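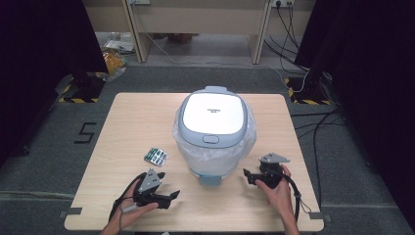 When a grown-up says "Let's buy a robot," the first thing to ask is "And what else?" A robot is a bit like a hamster. The hamster is the cheap part. Then comes the cage, the wheel, the bedding, the food, and the small plastic castle it will ignore for the rest of its life. Robot equipment works the same way, except that you also need somewhere to put the cables. Take a job as plain as working at a small wooden table with a white-lidded appliance (a rice cooker, maybe, or a little bin) and a pack of green-and-white capsules on top. For that you want two grippers, one for each hand, and each gripper has its own black cable, and somebody had to put all of it on a shopping list before anyone could start.

Making that list is called **budgeting**. It is the least famous part of robotics. There are no movies about it. But it decides whether you end up with a working robot or a very expensive coat rack.

## What is a budget, anyway?

A budget is a plan for money you haven't spent yet. You write down what you need, what each thing costs, and how much you have. Then you look at the two totals and sigh. Then you cross things out.

Let's do one together. Say your school in the town of Gastbridge has saved up 4000 dollars to teach a robot to help tidy a table. That is a lot of money. You could buy a truly worrying number of gummy bears with it. Watch how fast it goes.

## Step 1: Decide what the robot is for

This sounds too easy to be a step, and so people skip it. They see a shiny robot in a catalog, fall in love, bring it home, and only then start wondering what it might do all day.

Start with the job. Write it in one sentence a little brother could understand. "Pick up small things from a table and put them where they go" is a good one. "Be awesome" isn't, because you can't tell when it's finished.

A good job sentence tells you what to buy. Small things means small fingers. A table means the robot doesn't need to climb stairs, so you can cross off legs. Legs cost a fortune and fall over.

## Step 2: List the big things

Grippers are the hands of the robot world. Many have just two fingers, which sounds stingy until you try picking up a grape with a pair of chopsticks and find out how far two will get you. Some can be held by a person, who does the job while the computer keeps track of how the fingers move. Later, a robot can learn from those movements. You are the teacher, and the robot is the student who never asks to go to the bathroom.

Here is our shopping list so far. The shop is called Sekix, and the prices are what it wrote on our quote. (A quote is a price a shop promises you in writing, which is much better than a price your uncle remembers.)

| Thing | How many | Price for all |
|---|---|---|
| Hand-held grippers | 2 | $1,800 |
| Computer | 1 | $1,200 |
| Table | 1 | $200 |
| **Total** | | **$3,200** |

We had 4000 dollars, so there are 800 left. Hooray! Let's buy a disco ball!

Please put down the disco ball.

## Step 3: List the boring things

Boring things are the ones you forget. They don't blink or beep, and no one has ever asked for them on a birthday. Go looking for them on purpose:

- Cables, including ones long enough to reach the outlet. Measure along the floor and around the corners. Electricity doesn't take shortcuts through the air.
- Tape for marking the floor, so that the table goes back to the same spot after somebody borrows it.
- Spare fingertips for the grippers. Fingers rub on things and wear down.
- Things to practice on, such as boxes, bags, bottles and lids.
- Shipping. You have to pay to have the robot parts driven to you. They can't walk. We crossed off the legs.

On our list, the boring things add up to 534 dollars. Now we have 266 left, and the disco ball is looking nervous.

## Step 4: Save some for "oops"

Sooner or later, someone will step on something. It might be you. Grown-ups call the money for this a **contingency**, a long word that means "oops money."

We'll put 200 dollars in the oops jar. It stays there until there's an oops. Wanting a disco ball doesn't count.

That leaves 66 dollars.

## Step 5: Don't forget time

Money isn't the only thing you can run out of. Nandini Murthy plans equipment for a robot workshop on Rutherford Street, and she keeps a calendar next to her price list. She once ordered a set of grippers that came in two days, and a bracket to hold them that came in May. "I had two very nice grippers," she says, "and a drawer."

So write down when each thing will arrive, next to what it costs. Order the slow things first. If one part takes 4 weeks and the rest take one, your project takes 4 weeks, no matter how hard you stare at the mailbox.

## Buy, borrow or wait?

Before you pay for anything, ask if you already have it. Does the school own a table? Then that line on the list drops to zero, and you've just found 200 dollars by walking down a hallway.

Some things can be borrowed. The Skiris Library in our make-believe math problem of a town lends out computers for a month at a time. A month is plenty if all you want is to find out whether you like the project.

And some things can wait. You could start with one gripper and buy the second when you know the first one works for you. You would only be able to do one-handed jobs for a while. Pirates managed.

## Try it yourself

Pick a job you'd like a robot to do in your own room. Write the one-sentence version. Make two lists, one for the big things and one for the boring things, and ask a grown-up to help you look up real prices. Add your oops money at the end.

Then show the total to whoever is in charge of your allowance, and stand well back.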